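About us

Hi, and welcome to Grirnance Skin & Cosmetic Clinic! I opened the doors in Potbridge with one treatment room and a second-hand kettle, and we now have a team of 13 across two clinics (the other one's in Clilevska, next to the bakery, and yes, parking is easier there).

I trained as a cosmetic doctor after seven years in general practice. Most of what we do is non-surgical: scar treatment, pigmentation, excess sweating, anti-wrinkle injections and a lot of plain old skin checks. If you need a surgeon, I'll tell you so and write the referral.

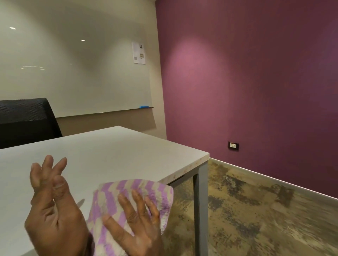
Hand pressed on one of our purple and off-white cloths

Your first visit takes 37 minutes on our booking system, which is an odd number, I know, but it's what was left once we'd squeezed in photos and paperwork. Bring a list of your medicines, and come without makeup if you can. We never treat on the same day as a first consult. Go home, sleep on it, ring us with questions!

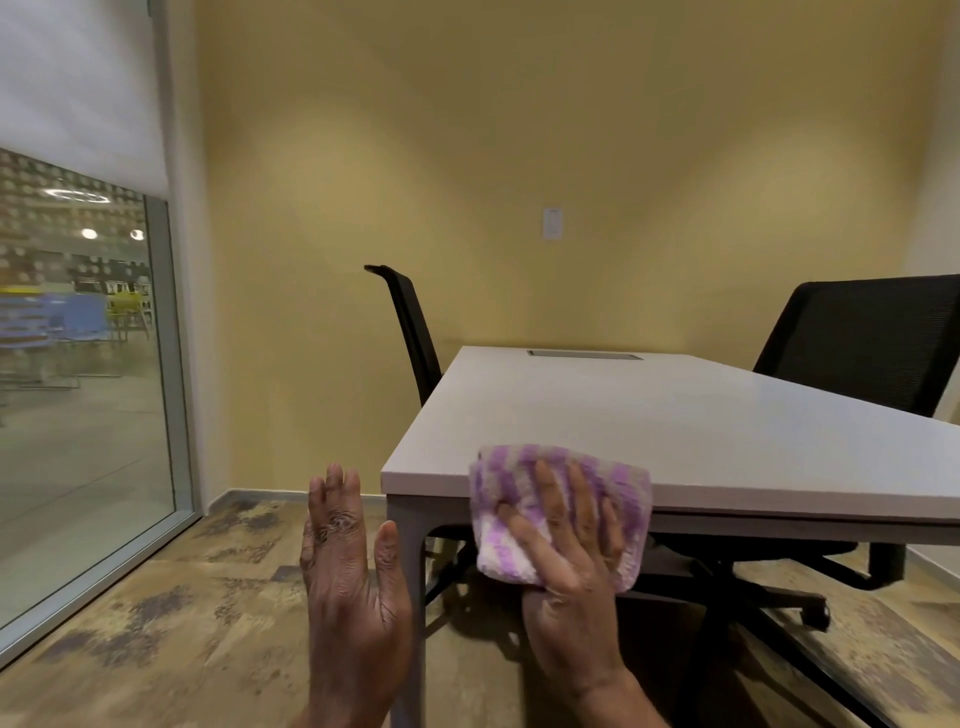 I get asked about price a lot, so every fee is on our Nakpan booking page, including reviews. Consults are by appointment, and we open late until 7 one evening a week. If you'd prefer to just talk, we can sit down in a little room like the one with the yellow walls and the white table, no gown required. Saturday mornings fill up first, so book those early.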